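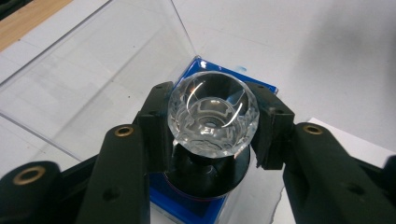
Leltley faceted glass knob, clear, black base
Reviewed by Bríd Ní Chonaill

Category: cabinet and drawer hardware
Quantity bought: 4
Time in use: since September

I replaced the pulls on a narrow hall cabinet with four of these. The old pulls were bar handles on two-hole mounts, so the doors and drawers had to be filled and redrilled before anything could go on. That work is not counted against the product, but anyone making the same change should plan a day for the filler.

Construction

The knob is a clear, roughly spherical piece with a domed top and a ring of cut facets around the rim. It sits on a glossy black base, cylindrical with a rounded profile. In the center of the glass is a smaller circular recess with a tiny hole in the middle. The facets on all of mine are even to the touch. One had a slight roughness where two cuts meet, which I could find with a fingernail but not by eye.

The base picks up color from whatever is near it. On a white door it reads as plain black. Next to anything bright it shows a tinted line along the lower rim, and the gloss finish holds fingerprints. A matte option would be more practical in a kitchen.

Mounting

Each knob takes a single machine screw from the back of the door. The screws supplied were too long for my drawer fronts and bottomed out before the base was tight. I cut them down with the bolt cutter on a pair of wire strippers and chased the threads with a nut. Ó Briain sells the shorter length loose, and I would buy those next time.

Tighten by hand, then a quarter turn with a screwdriver. Do not use a driver with the clutch set high. There is no washer in the packet. I added a thin fiber one behind each door and have had no loosening on the doors. One drawer knob started to spin after two weeks and needed retightening with a drop of removable threadlocker. It has stayed put.

In use

Grip is good. The facets give the fingertips something to hold, and the dome has no sharp point. With wet hands it is slightly slippery on the top and fine on the sides. The base keeps the fingers clear of the door, so there is less smudging on the paint than I had with the bars.

Heavy drawers are a different matter. The bottom drawer holds tools, and pulling it open by one small round knob is awkward. I would fit two on anything wide, or use a cup pull.

Cleaning is simple on the outside. Dust settles where the glass meets the base and needs a soft brush. Glass cleaner leaves streaks on the black part, and a damp cloth does not.

Compared with the Gulis version

I had a single Gulis knob from an earlier job. It is a little lighter, the facets are shallower, and it throws less light. Its screw was the right length and it came with a washer. For a closet or a spare room I would take the Gulis and save the money. For a cabinet that gets daylight, the Leltley looks better.

Delivery

Ordered from Fletalach on a Sunday. Each knob was wrapped separately and none were chipped. The instruction slip gives the hole diameter but not the maximum door thickness, and that should be fixed.

Rating: 4 out of 5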